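The Three Quote Rule

My first real purchase order at Dorkska was for 2000 hinges, and I got it wrong by a decimal point. I won't tell you which direction. I'd been in the purchasing office six weeks, I had a desk by the copier, and my boss, Meenakshi Semwal, had a habit of reading your paperwork while standing right behind you and chewing on ice.

"Did you get three quotes?" she said.

I had two. I'd gotten one from Wotell and one from Mikkelsen, and the third place, Drasten, had a phone that rang and rang until a fax machine picked up and screamed at me. I told her that.

"So you have two quotes and a scream," she said, and went back to her office.

Now, you have to understand about Drasten. Everybody in the building had a story. They'd shipped left-handed latches to our plant once, a whole pallet, and the plant had used them! Upside down! But they were cheap, and they'd been on the approved list since before the list was typed, and to get a supplier off the list you needed a form that only Drasten's own sales rep seemed to have copies of.

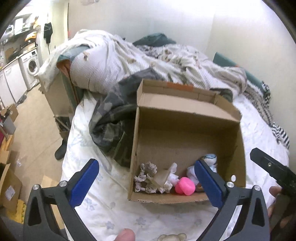
I drove out there on my lunch hour. It was January and the heater in my car only worked on the passenger side, so I drove with my right hand toasty and my left one tucked under my leg at the lights. The place was behind a tire shop. A man in a green cardigan was sitting at the counter doing a crossword in pen.

"I need a price on hinges," I said.

"How many?"

I looked at my sheet. I looked at it again. That was when I saw the decimal – sitting there in my own handwriting, plain as a bug on a plate.

"Can I use your phone?" I said.

He pushed it across to me without looking up. I called Meenakshi and told her all of it, fast, the way you pull off a bandage. I could hear the ice.

"What does the plant need?" she said.

"2000."

"And what does he have on the shelf?"

I asked him. He put down the pen, went in back for a good long while, and came out with dust on his sleeves. "1250," he said. "Good ones, too."
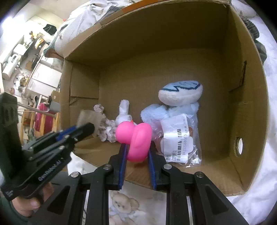
I repeated it into the phone. Nothing came back for a bit, just crunching.

"Ask him what he wants for them," she said. "Then don't say anything."

So I asked, and he told me, and I stood there. I'm not a quiet person. I read a calendar from the tire shop all the way down to the bank holidays. He filled in a word, crossed it out, and came down six cents a hinge.

"Get it in writing," said Meenakshi, who could apparently hear a price drop over the phone. "Then call Wotell for the rest. And bring me back a large ice."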